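Search this site Search Go

Notes on the arm cell rules

2023-08-28 – 4 min read

We run a small bench cell at the Sudton shop, one arm and one screwdriving station, and for most of this year the rules for it lived in people's heads. Last month I wrote them down. A few readers asked for the text after I mentioned it in the Trerar fixture post, so I'm going through it here with some remarks on why each part ended up the way it did.

The first draft was 4 pages and no one read it. The one on the wall now is a single sheet, and the long version sits in the shared folder for when there is an argument.

Status lights come first. Whoever walks up to the arm looks at the ring on the wrist before touching anything. We wrote down what each color means on our setup, because the previous arm used different colors and two of us still had the old ones in mind. The rule does not say green means safe. It says the light tells you what state the controller thinks it is in, and you check the pendant as well. If the two don't agree, you press stop and write it up.

Hands in the work area only with the arm stopped at the pendant. Pausing the program doesn't count. We argued over this one for a while. A paused program can be resumed from the other desk, and one afternoon in the spring it was. The arm moved a few inches and hit nothing. Since then the person at the arm holds the pendant, and the other desk has to ask.

Speed is limited to 200 mm per second whenever a person is inside the tape. It's slow. Teaching a new pick takes most of a morning at that speed and people complain. I have left it alone. The limit is set in the safety configuration behind a password, and changing it means a new risk assessment, which nobody has time to do on a whim.

Tools and labels. Every gripper gets a label and an entry in the log: payload, center of mass, date fitted, who fitted it. The entry has to match the tool settings in the controller before the first move. The Um job is where we learned this. We changed grippers, kept the old payload figure, and the arm drifted down a little each time we put it in free drive. It took us 3 days to find. The log entry takes a couple of minutes.

Cables. This is the section I rewrote the most, and I'm still not happy with it. The current wording is:

– Route every cable with enough slack for the full range of the last joint, then tie it back to the arm.
– No cable crosses the work surface during an automatic run.
– Unplugged ends get put away or capped before the program starts.
– After any change, jog the wrist through its whole range at low speed and watch the connectors.
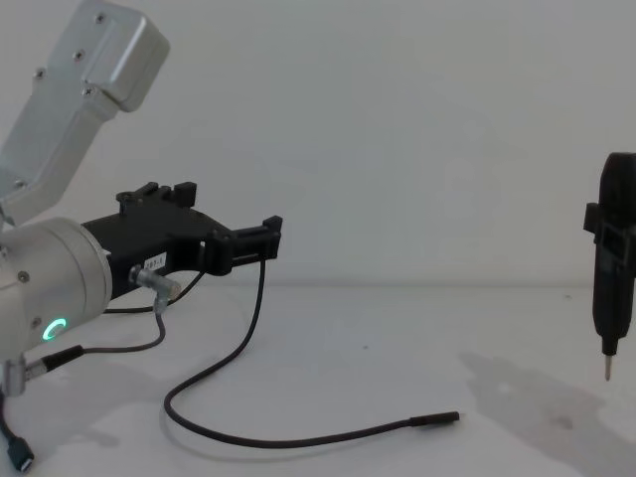
The second line got the most pushback. During setup you want to swap things in and out, and tying a cable down that you'll move again in ten minutes is a waste. So the rule only applies to automatic runs. In manual mode, with someone on the pendant, cables can lie where they need to. Before switching over, they get tied back and the checklist gets initialed.

Fixed tools are treated the same as moving ones. A driver bit pointing down at a table is a pinch point even when the arm is the only thing moving, and our first risk assessment left the station out completely. Now it has its own line. Bits come out when the cell is going to sit overnight.

The last rule is about the log itself. Anyone can add to it and no one deletes from it. Entry 2315 is a complaint about the label printer, and it stays in.

None of this replaces the actual standards. We bought them and they are worth reading, slowly, with the manual for your arm open next to them. The sheet is just the part we need at the bench.

I'm going over to Wolov in September to see how they handle tool changes on a shared cell. If they have a better way to word the cable section I'll post it.

Get new posts by email. Enter your address to subscribe. You can unsubscribe at any time.

This site uses cookies. Accept Decline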